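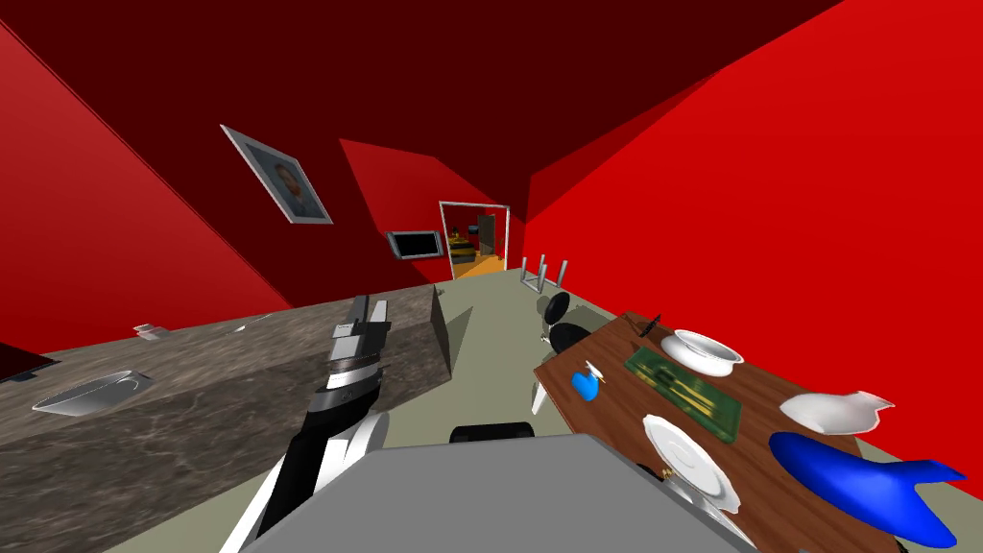 Skurkel Sprint Block Set – Club Model

Starting blocks for schools, clubs and small meets. Steel center rail, two adjustable pedals, carry handle. Fits synthetic and cinder tracks. In stock, ships from our Clindham warehouse.

Same block we've sold since the old Welcombe catalog days, with a new pedal lock. If you have the older one the pads still swap over, the locks don't. Please don't order the lock kit for a pre-change rail, we get a lot of those back.

What's in the box

Center rail with handle
2 pedals, left and right, rubber faced
Synthetic track spikes, fitted
Cinder pins, in the bag
Hex key
Spare locking pin
Instruction sheet (the fold-out one, don't toss it, the angle chart is on the back)

Mallet not included. Any rubber mallet works.

Specs

Rail: powder coated steel, black only for now. Blue is gone and not coming back as far as we know.
Pedal positions: every notch on the rail, both sides independent
Pedal angle: 50 degrees at the lowest setting, then up in four steps
Pad: ribbed rubber, replaceable, glued and screwed
Spikes: short pyramid for synthetic, long pin for cinder and grass
Rated: 2,000 starts before first pad change, based on our own bench testing. Heavier sprinters will get fewer. Indoor use will get more.
Storage: hangs flat on a wall hook by the handle

Setting up

Put the rail down first, centered in the lane, front end toward the line. Step on it. On synthetic the spikes bite under body weight, don't hammer them – you'll mark the surface and the track owner will be calling you, not us. On cinder knock the pins in flush.

Set front pedal, then rear. A starting point for new sprinters is two foot lengths back from the line for the front pedal and three for the rear. Adjust from there. Everybody ends up somewhere different and it changes as they get stronger.

Pull up on each pedal before the first start. It should not move at all. If it clicks, the pin isn't home. Lift, wiggle, drop it again.

Check the pedals between athletes at practice. Pins can ride up when people kick the block out of the way.

Which block do I need?

Club Model – this page. Practice, school meets, all-comers meets.

Athumani Meet Block – heavier rail, wider pedals, built for daily meet use. Takes the same pads. Costs more and weighs a lot more, so think about who is carrying it. Separate page.

Junior Block – shorter rail, smaller pedals. For the under-12 groups. Do not put grown sprinters on it, the rail is too short to hold and they will push it out the back.

None of the three has a false start sensor. We don't sell one and the rails aren't drilled for it. If your meet needs electronic false start detection talk to your timing company before you buy anything.

Ordering

Part number SB-161. Sold each. Order eight or more and they come on a pallet, so somebody has to be there to recieve it. Tell us in the notes if you have no loading dock and we'll book a lift gate truck. Can't add it after the truck is gone.

School purchase orders are fine. Send the PO with the order, not after. Tax exempt schools need to send the form once, we keep it on file.

October is slow for us and a good time to order. Spring is not. Every year half the league wants blocks the week before the first meet and we run out of the long pins. If you run on cinder, order the spare pins now.

Spare parts

Pad pair, with screws
Locking pin, each
Lock kit, new rail only
Synthetic spikes, bag
Cinder pins, bag
Handle grip
Hex key (free with any parts order, just ask)

Care

Rinse off grit. Dry before it goes in the shed. Drop of light oil on the pins once a season, wipe off the extra. No oil near the pads. Replace pads when the ribs are worn level, a slick pad is a slipped start and usually a pulled hamstring to go with it.

Spikes wear round. Check them when you change pads. If one is bent, replace it, don't straighten it.

Surface rust on the spikes is normal and wipes off. Rust on the rail means the coating is chipped – sand it, touch it up with any black metal paint.

Warranty

Rail, against bending or cracking in normal use, as long as you own it. Pedals and locks, two seasons. Pads, spikes and pins are wear parts and not covered. Driving over the block with the mower is not normal use.

Returns within 30 days, unused, spikes clean. You pay freight back unless we sent the wrong thing.

Questions we get

Do they work on an indoor track? Yes on a spikeable surface. On wood or a hard gym floor, no. Nothing to bite into. Some coaches stand a kid on the back of the rail, please don't.

Can a left-footed starter use it? Yes, pedals go either way, just swap positions.

Do the pedals come off for transport? They do. Keep the pins in the pedals or you will loose them in the grass.

Is there a cart? Coming. Holds ten blocks. No date yet, Stella Rweyemamu at the parts desk is keeping the list so email her if you want to be on it.

Can we get our school name on the rail? Sticker yes, paint no. Send artwork with the order, adds a week.

Related items

Lane number boxes
Relay batons, set of eight
Measuring tape, long
Wall hooks for block storage
Starter's flag, red and white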